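Keeping, Reusing and Sending Back Your Packaging: Your Questions Answered

Do I really need to keep the box my order came in?
We'd love it if you did, at least for the 15 days you have to change your mind. We know a closet only holds so much (ours at Drirnthorpe is a standing joke by now), but the original box with its fitted foam is the safest way for anything delicate to travel.

I've already thrown mine away. Am I stuck?
Not at all! Write to us with your order number and we'll mail you a spare Paltidholm box for $10, folded flat, with the foam packed separately.

How do I know which piece goes in which hollow?
Try the biggest piece first and let the smaller ones find their homes around it. Nothing should need pushing. If you feel yourself leaning on it, lift the piece out, turn it around and try again.

Can I write on the foam?
Please do. Plenty of our customers jot a note inside the lid so they'll remember what goes where, and a soft pen works nicely.

Can the foam go in my curbside recycling?
That depends on your town, so do give them a call before you put it out. The cardboard is usually welcome once it's flattened and the tape is off.

What does it look like with everything taken out? 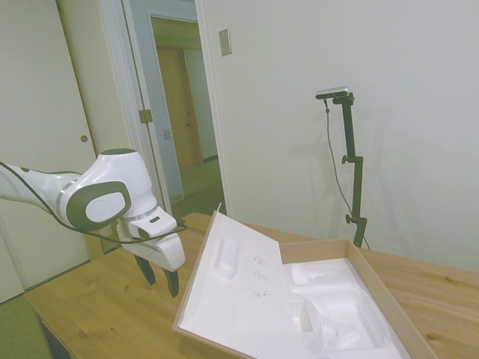
Words: Wilczyńska, for the Buvum help pages | Updated October 2019

The box is plain brown cardboard and the lid folds back, with white foam inside it as well as in the base. The hollows come in different shapes, among them a little square pocket and a long curved channel. Before you close the lid, run your hand over the foam and brush out any crumbs or grit, and check that each piece sits down snugly.

Where can I store it in the meantime?
Anywhere dry and out of the sun. Under the bed is fine, and so is the top of a wardrobe, as long as you don't stack anything heavy on it.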